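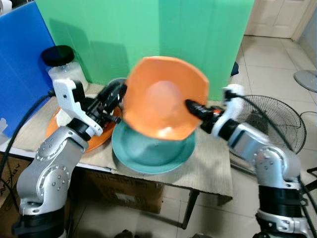 By Gerd Engelhardt

Allura, a small automation firm in Lerkthorpe, has started collecting examples of two-armed table work for a learning system it hopes to put into school and hospital kitchens. The company said it wants 4,000 usable recordings before it trains the first full version of the system. By the end of September it had 2,263.

The work is done at small tables with a pair of robotic arms at each. An operator guides both arms through a short job with bowls, plates and jars, and the arm positions are saved along with the camera footage. A later program studies the recordings and tries to do the same jobs without an operator.

Bowls have taken up most of the schedule so far. Operators pick them up, turn them over, set them down and move them from one gripper to the other. The orange bowl and the teal one are both in the current set, and the teal one can start out upside down. The company said rims are hard for the grippers, and that a bowl held slightly off center tends to swing when the arm speeds up.

Each operator works from a list of 54 tasks. The list gives the starting layout and the end result but leaves the route to the operator. Two people given the same task will often do it in different ways, and Allura keeps both versions as long as the job gets finished.

Recordings in which a dish is dropped are stored in a separate folder. They do not count toward the total, but the company plans to use some of them later to teach the system how to recover from a bad grip.

Colored panels stand behind the table and are swapped between sessions, as are the dishes. An early version of the system, trained on 20 recordings of one task, did well against the panel it had been shown and poorly when the panel was changed. After that the firm rewrote its schedule so that no layout is used for a full shift.

The project is called Trendimau. It is paid for in part by Čierny, a kitchen supply company that would have first use of the finished software. Neither company would say how much the work costs.

Recording runs in two shifts, with the first starting at 7 a.m. Operators take a break after each block of tasks, and a reviewer goes through the morning's files in the afternoon, marking the start and end of every grasp. Review is the slower half of the job, and Allura is looking to hire more people for it.

Tasks involving jars with lids are next on the schedule. Cutlery was planned for the same stage but has been moved back while the firm tests a narrower set of gripper fingers.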